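6. Setting Out the Bread and Bowl

6.1 Lay the green cutting mat with the printed hexagons and triangles to the right.

6.2 Stand the pink bowl near the centre of the mat.

6.3 Place the rectangular piece in the bowl. Leave the round bun on the mat, lower left.

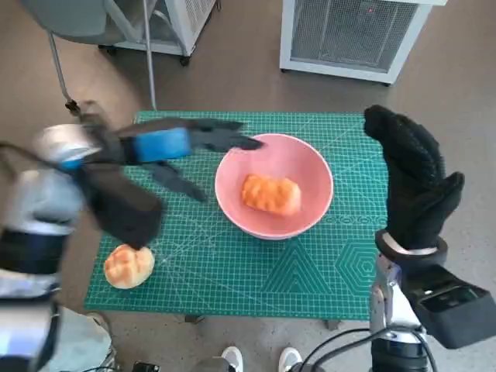

Figure 14. Rectangular piece in bowl, bun on mat

Caution: The bowl is ceramic. Do not slide it across the mat.

6.4 To reset, return the rectangular piece to the mat, to the right of the bun. The bowl must be left empty.

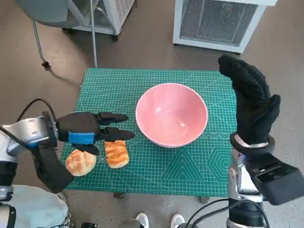 Figure 15. Bowl empty, both pieces on mat

Note: Replacement bowls are listed under Trimbridge part 983.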